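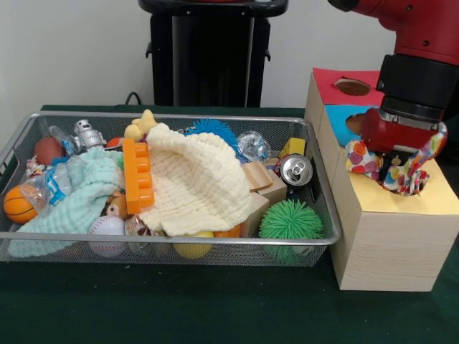 Wire basket, wooden box, green tablecloth.

Pallance: your questions

Is Pallance a novel or a bunch of stories?
Bit of both! It's a serial set in a drowned salt city, and every chapter is meant to stand up by itself if you wander in halfway through. I post them at 2,000 words or so less when I'm tired, and there are 40 up so far.

Where should I start?
Chapter one if you're patient, "The Clullgate Ferry" if you want ghosts right away. I wrote the ferry one in a single night in April and it's still my favorite (please don't tell the others).

Is the Memex a person or a machine?
I get this one constantly. It remembers things for people who've sold their memories, and it's lonely. That's all you're getting until Deák comes back from the salt.

So Deák does come back?
Oops.

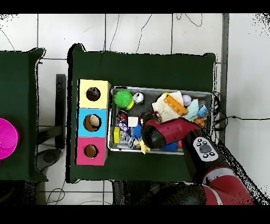 Musa Yusuf wrote in to say the tide priests can't possibly ring their bells underwater and still be heard in the upper town, and would I please fix it. Musa, I love you, but the bells are staying. The dead hear them fine, and the upper town only pretends to.

Do you plan ahead?
I have 70 index cards and I ignore most of them. Omolara Babalola reads every draft and catches me when a character who drowned in chapter nine is eating soup in chapter twelve.
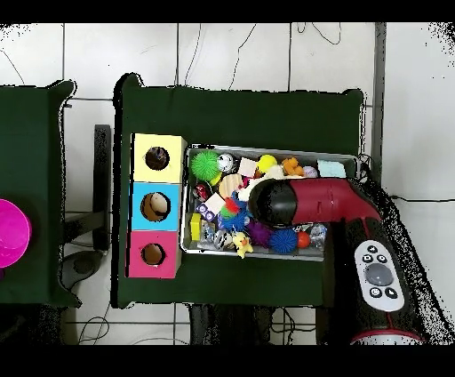 Can I write my own story set in Pallance?
Yes, please do! Just say it's yours, don't charge for it, and leave the Memex alive at the end. Send me the link and I'll add it to the reader page.

Will there be a printed book?
I'd like one. I want to reach chapter 80 first, then we'll see.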